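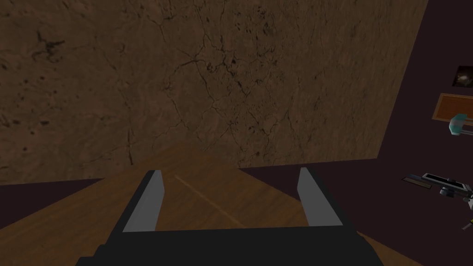

Figure 4. A wooden tabletop in warm medium brown with faint, soft grain (rendered).

4.2 What people call brown when it is all over the house

I went into this part of the study expecting brown to be boring. Blue and green get all the attention in color naming work, and I'd mostly put brown on the list so the list would be complete. Well, I was wrong, and I've spent most of a winter paying for it! Of the 400 people who filled in the naming sheet, 330 gave at least one answer for a brown sample that I couldn't file under any single word. They wrote things like "table color," "tea with milk," "my aunt's hallway." One person wrote "old" and left it there.

The first thing I had to sort out was whether "wood" counts as a color word. In Menska, where we did the first round, people used it exactly like one (a wood shirt, a wood dog), and they were a bit puzzled when I asked what kind of wood they meant. In Deto they didn't do this at all. Wood was a material there, and a shirt couldn't be it. Smaranda Nistor and I coded these answers separately and then compared, and we disagreed on 65 of them, nearly all from Menska. Her rule was that if you can put "very" in front, it's a color. I still think that's too generous, but I couldn't come up with anything better, so her rule is the one we used for Table 3.

A medium brown like the one in Figure 4 got the steadiest answers. People said brown, or light brown, and moved on. Trouble started once we went darker and let some red in. The same person would call a chip brown in the morning and red after lunch, with the same lamp and the same gray card underneath. We ran 12 people twice to check on this (the Cozma subgroup, see section 3.4), and I'll admit I was hoping they'd be consistent and save me a rewrite. They weren't.
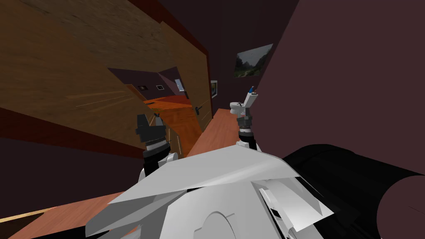

Neighboring colors seem to do a lot of the work in this. A chip that sits alone on gray has nothing to lean on, but indoors a brown nearly always has another brown or a red right beside it, and people name the pair before they name either half. Put a mottled brown wood panel with a thin dark red trim close to a maroon wall, and the wood has a much redder surface to be compared with. My guess is that the panel would be called plain brown by nearly everyone in that company, and that the same panel against a cream wall would pick up "reddish" from a good share of them. The paired chips point that way. When we set the medium brown next to the dark red one, "reddish" dropped out of the answers for the brown chip almost completely, and "brown" dropped out of the answers for the red one, too.

I don't want to lean on this very hard. Chips are small and flat, and walls are neither. The Stastine sheets also came back with the pairs glued in the wrong order on one page, so I left that page out and the counts in Table 4 are a little lower for it. What I'd like to do next is run the pairs at full wall size, with people standing up and walking past them, and ask for the name only once they've left the room.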